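Bredari Card Wallet Sorting
README and data card
Last revised February 23, 2019, by Halyna Dovhaniuk

Welcome, and thank you for reading this before opening the folders! The Bredari collection is all about one very ordinary chore - taking a card holder, the kind with clear sleeves inside, and getting the cards in it sorted into little trays. I have wanted to put something like this together ever since I turned out my own bag one July and found library cards, a stamp card for a bakery that had closed, and two copies of the same bus pass.

What is in the collection

There are 966 recordings, of which 662 have written notes to go with them. The notes are short, a sentence or two in everyday words ("opens the flap", "puts the card in the green tray"), and I wrote most of them myself over a good many cups of tea. Recordings without notes are complete in every other way, so please don't skip them.

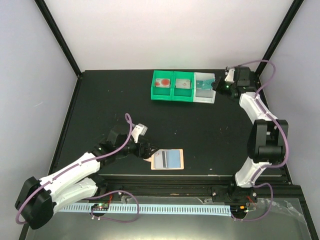 I should say a little about how the notes name things, as it caused more discussion than anything else. A card is anything flat that belongs in a wallet, whatever is printed on it. A tray is a tray even if you would call it a bin at home. The wallet is always "the wallet", although Bennani, the shop where I bought my first one, sells them as card holders, and I still slip into saying that when I talk.

Sorting rules

The rules are loose on purpose. People sort their cards in all sorts of ways - by color, by how often they reach for them, by whichever slot happens to be free - and I didn't want a system so strict that it stopped looking like a chore. A card counts as sorted once it lies flat in a tray, and it may face either way. If it lands leaning on the rim, the note says "leaning" and we leave it at that.

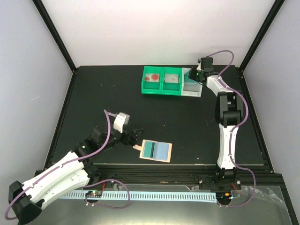 Mesatance wrote in to ask whether a card that goes into the wrong tray and is then moved should be one note or two, adding that two would be easier to search. I thought that was a fair point, so from this version on it is two: one for the first tray and one for the move. You will still find the old way in the first 481 recordings, and I am working through those slowly.

The wallet itself

Clear sleeves are lovely for seeing what you own and a little trying to handle. They cling to each other, they fan out when you would like them to stay shut, and they throw back the light so strongly that the edge of a sleeve can vanish for a moment. When a note says "sleeves", it means the whole bundle, and "sleeve" means a single one.
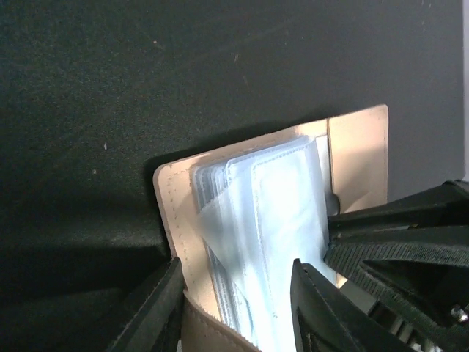

If you are writing notes of your own, please keep "open" for a wallet whose sleeves can be seen, and use "unsnapped" for one where the strap is free but the flap is still down. I mixed these up badly in the early notes, and Bitberg very kindly sent me a list of the ones that needed fixing. Words for color are less strict. I have used cream, beige and off-white for the same leather, depending on the light and my mood, and you should treat all three as one.

The strap has its own small vocabulary too. "Snap" is the metal button, "strap" is the leather it is set in, and "flap" is the large panel of the cover - so a note should never say "closes the snap" when only the flap has been folded over.

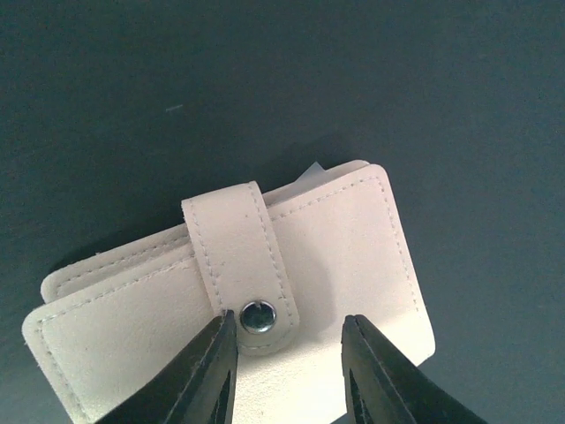

Known gaps

Version 3 has very few notes on putting cards back into their sleeves, and the ones there are tend to be brief. Spelling is American throughout, apart from a handful of notes where "colour" crept in. Corrections are always welcome, however small, and it helps me a great deal if you give the recording number along with the wording you would like to see.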